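Saturday, 9:40

Restarted the dye fading test on the Pillai wool. The first batch was no good because I rinsed half the skeins in tap water and the other half in deionized, and the madder came out noticeably browner in the tap water set. Threw the lot in the scrap box.

New bath: 2,000 ml deionized water, 50 g wool, alum at the usual strength. Held it just under a simmer for an hour, then let it cool in the pot with the lid on. Tímea Jakab thinks the Clollinau recipe uses too much alum and makes the yarn sticky. I'll do a side skein at half strength for her.

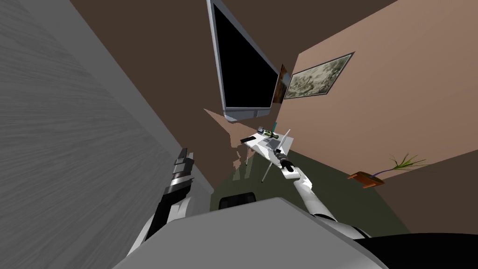 The pH strips are almost gone. Bath read 5 before the wool went in. I didn't check it after, should have.

Cards for the window test are cut and labeled on the back in pencil - ink bled through last time. Each card gets 2 wraps, one under foil and one open to the light. The Gorneveck yarn goes on its own card as the control, undyed.

11:15

Skeins out and squeezed. Color is uneven near the ties, so tie looser next time. Figure eight, cotton string, no double knots.

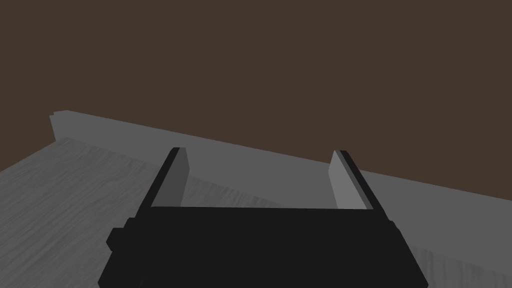
Weld bath next. The Jonis pot has a chip in the enamel near the handle, and I don't want iron getting into a yellow, so using the stainless one. Dried weld weighs about the same as the wool. Soaking it now, straining after lunch.

To do: order strips, ask Tímea for her notes on the chalk addition, move the cards to the south window before May.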